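How to make a rosemary and lemon tincture for drinks

A tincture is a strong extract of a herb or peel in alcohol. A few drops will flavour a whole glass, so a small jar goes a long way. The method below is the one Telma Alarcón uses behind the bar at Rendwood, with the quantities cut down for a home kitchen.

What you need

200 ml vodka, 40% or stronger
3 sprigs of fresh rosemary
1 unwaxed lemon
A clean glass jar with a tight lid
A fine sieve and a paper coffee filter
A small dropper bottle, dark glass if you have one

Plain vodka works best. Gin will do, but the juniper fights with the rosemary and you end up tasting neither very well. Don't use anything weaker than 40%. It draws out less flavour and the tincture won't keep as long.

Prepare the jar and the herbs

Wash the jar and lid in hot soapy water, rinse well and leave them to dry completely.

Rinse the rosemary and pat it dry with kitchen paper. Strip the leaves from the stalks and throw the stalks away. Bruise the leaves lightly with the back of a spoon. You want to smell them, but don't mash them to a paste or the liquid will be cloudy and hard to filter.

Peel the lemon with a vegetable peeler, taking only the yellow part. If there is a lot of white on the back of the strips, scrape it off with a small knife. The pith is bitter and the alcohol will pick it up within a day.

Steep

Put the leaves and peel in the jar and pour over the vodka. Everything should be under the surface. Close the lid, label the jar with the contents and the day you started, and put it in a cupboard.

Shake it once a day. Taste a drop in a little water on the third day. Lemon comes through quickly and rosemary a bit later. Most batches are ready by day five. If you leave rosemary much longer it starts to taste of pine resin, and adding more lemon afterwards doesn't cure it. 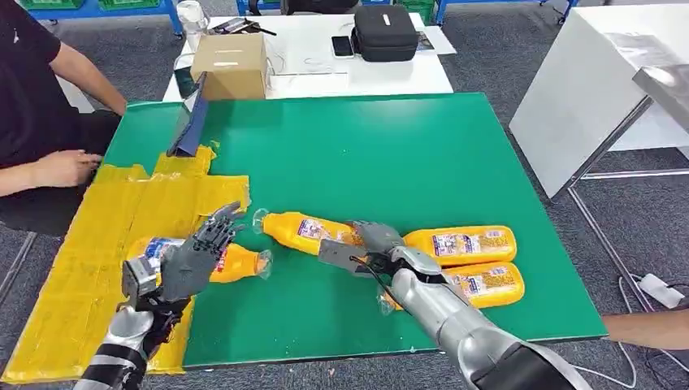
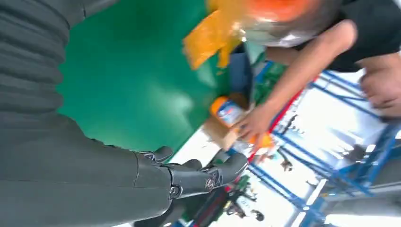

A robot hand at the green work surface, in both pictures.

Strain and bottle

Pour the liquid through the sieve first to catch the leaves and peel. Press them gently with a spoon, then discard them. Line the sieve with the coffee filter and pour the liquid through again. This takes a while. Leave it to drip for 20 minutes and don't squeeze the paper.

Fill the dropper bottle using a small funnel. Label it again. Kept out of the light, it will hold its flavour for several months. A slight haze is normal, but throw it out if it smells musty.

How much to use

Start with three drops in a short drink and five in a long one. Add it last and stir once. It goes well in:

A gin and tonic, in place of the lemon slice
A whisky sour made with honey
Soda water with a spoonful of sugar syrup and ice
Hot cider in November, when there isn't much fresh fruit about

A drink made this way still has alcohol in it, even when the rest of the glass is only soda. Tell people before you serve it, and don't give it to anyone under 18.

Changing the recipe

Thyme can replace rosemary in the same amount. Sage is stronger, so use four or five leaves. Benjamín Durán makes his with orange peel and a single clove, and takes the clove out after one day. Dried herbs work too, at half the weight of fresh, though they soak up more of the vodka and you will get less back.

Soft leaves such as basil and mint are harder. They go brown and can taste of cut grass if left overnight. Steep them for two hours at most, then strain straight away and keep the bottle in the fridge.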